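Against the Clean Demonstration
Posted 2/16/18 in Opinion, Trilico Automation Notes

Most of the argument about teaching robots by demonstration is about the interface. One camp wants remote control: an operator at a console, a leader arm, a video feed. The other wants the operator to hold the tool and do the task, with a camera recording from the wrist. I have worked with both and have a preference, which I will get to. My complaint is with something both camps share, the habit of cleaning up the demonstration until it no longer resembles the job.

At Ristdale we recorded 267 demonstrations of one placement task by remote control. The operators were good. They had been told to avoid hesitation, so they rehearsed, and the recordings were smooth and close to identical. The trained policy was also smooth, and it had no idea what to do when the part was tilted. No operator had ever been allowed to leave a tilted part in the data. Those runs had been stopped, deleted and redone.

The fix was cheap. We kept the bad starts and asked operators to recover from them on the recording. After 90 additional runs of that kind, the policy would back off a tilted part and try again. I don't claim this is a general result. It was one task and one arm, and the lighting did not change.

Remote control makes the cleaning habit worse. The operator sees the work through a delay and feels very little of it, so every correction is slow and looks clumsy on playback. Supervisors review the playback and ask for fewer corrections. The operator then learns to approach only from the angle where corrections are rarely needed, and the robot learns that angle too.

A hand-held gripper has fewer of these problems. Contact forces reach the operator's hand directly, and a correction takes a fraction of a second. It has its own costs. A person holding the tool can reach positions the arm can't, and can move faster than the arm will ever be permitted to move. The Bozsik line lost 23 recordings in one session for that reason: every one of them passed through a wrist angle outside the joint limits. A check at recording time would have caught it on the first.

There is also the question of what the wrist camera sees. With a wide lens it sees nearly everything, including the fingers, the markers on them and whatever happens to be standing behind the work. I used to argue for a blank background. I now argue for the reverse, within reason. Stickers, cutout letters, books and soft toys give the tracking software something to hold on to, and they oblige the policy to learn which parts of the view matter. A bare gray panel in front of bare black cloth is hard on the first and teaches nothing about the second.
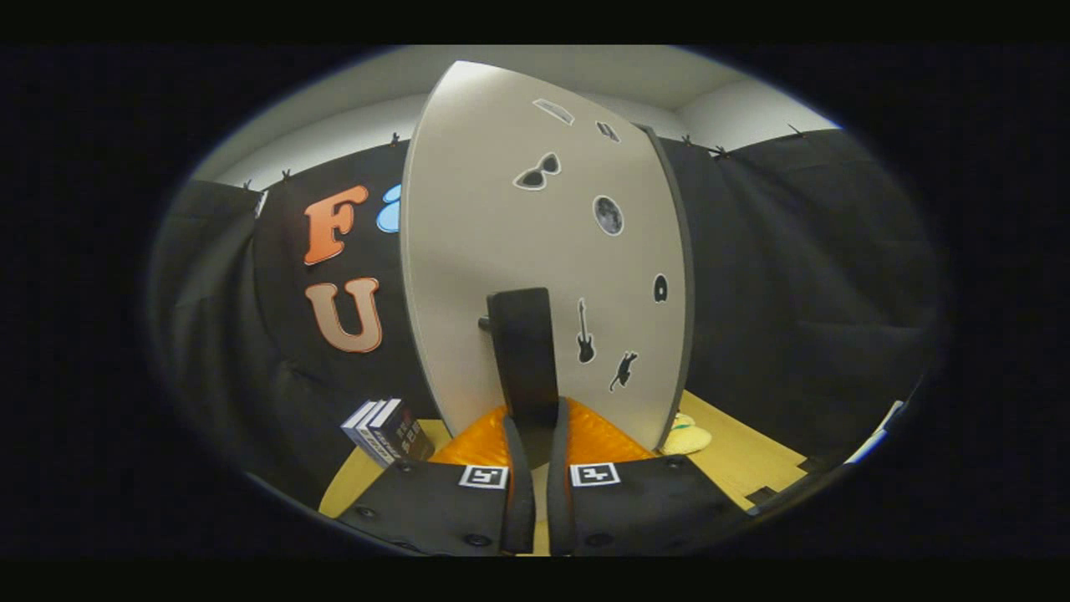
What I would ask for instead

1. Record the recoveries. If the operator misses and tries again, keep the run and tag it. Deleting should need a written reason.

2. Check reach while recording. The operator should hear a tone when the tool leaves the arm's workspace. Finding out the next morning is too late.

3. Change the surroundings on a schedule. At Drundon the rule is every 3 sessions, and the schedule is posted where the operators can see it. Left to preference, people will leave a setup alone for months.

4. Stop scoring operators on smoothness. Score them on coverage: how many distinct starting positions, how many approach angles. These are easy to compute from the tracked path.

5. Use remote control where a person can't safely stand, and for testing the arm's own limits. For ordinary bench work, put the tool in the operator's hand.

The usual objection is that messy data takes more of it to train on. That is true, and on a small budget it is a real constraint. My answer is that the clean set only looks smaller. The missing cases get collected later, on the floor, with production stopped and a technician standing at the cell, and that time is charged to a different account.

I expect to have numbers from the Drundon cell in April. Until then this is an opinion, and the tagging format is the part I would most like other groups to criticize — ours has one label for every kind of recovery, and I already think that is too few.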